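Town wants to drop the homestead cap. Anybody else get the letter?

Forum: Taxes and Town Money

pinchpenny_lu
Got my notice yesterday and I'm still steamed. If the council goes ahead in June, my property tax goes up $1263 for the year. That's on the same house with the same leaky porch I've had since my kids were little. All that changed is they want to let the assessed value jump to whatever the neighbors are selling for. Did everybody get this or just our side of Cimadport?

oldmillroad
We got it too. Ours is less, but we bought later, so we've been paying closer to full value the whole time. I'm going to be the unpopular one here and say the cap was never fair. My daughter's starter house is half the size of the one across the street and she pays more than they do.

pinchpenny_lu
So raise theirs slowly! I'm not against paying. I'm against getting hit with all of it in one year when my paycheck didn't move an inch.

gus_n_biscuits
Lu, did you read the back of the letter? There's a phase-in for people over 65, but you have to apply and the form is a nightmare. I helped my mother-in-law with hers and it took us two evenings and a lot of coffee. They want the deed, the last two tax bills and proof you live there. A utility bill is fine. A bank statement isn't, don't ask me why.

pinchpenny_lu
I'm 58, so no luck for me. Good to know for my sister though, thank you!

Zirngate_Dan
I went to the evening meeting at the Rornutetti hall and took notes, so for whoever couldn't make it (sorry, this is long). The council says the cap costs the town money it needs for the water main and the school roof. Lucimara Furtado spoke against dropping it and she was the best of the night, in my opinion. She asked them to show what the average bill would be street by street, and they didn't have it. Only had one number for the whole town. Then a guy from the business side said the shops have been carrying the load for years, and he got some clapping too, I'll be fair about it.

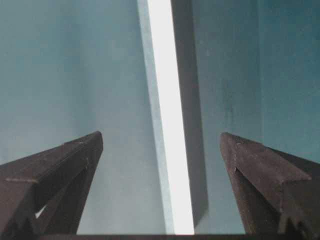
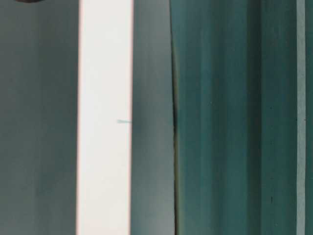 The part that got me was the timing. Comments close at 5 p.m. on the last day of May and the vote is the week after. I don't see how anybody reads 3000 comments in a week, if we even send that many. They told us every one gets read. I'd like to believe it.

oldmillroad
Thanks for going, Dan. Did anyone bring up renters? My son rents on Su Street and his landlord already told him the increase is getting passed along.

Zirngate_Dan
One lady did, right at the end. The answer was basically "we'll look into it."

taxed_2_death
Repeal the whole thing. Property tax is rent you pay the government on a house you already bought. I've paid this town for thirty years and I still don't own my place if I miss two bills.

oldmillroad
And who fixes the water main then? I hear this every year and no one ever says what comes instead.

taxed_2_death
Sales tax. Everybody pays in, including the people driving through.

gus_n_biscuits
Sales tax lands hardest on folks who spend every dollar they make, so count me out. I'd take a slow phase-in for everybody, say over six years. Mine would go up around $2407 total by the end and I could live with that if I saw it coming.

pinchpenny_lu
Gus, that's more than mine and you're calmer than me, lol. OK, I'm writing to the council tonight and asking for the phase-in. Does anybody know if they take email or does it have to be on paper?

Zirngate_Dan
Both. If you email, put your street address in it or they won't count you as a resident.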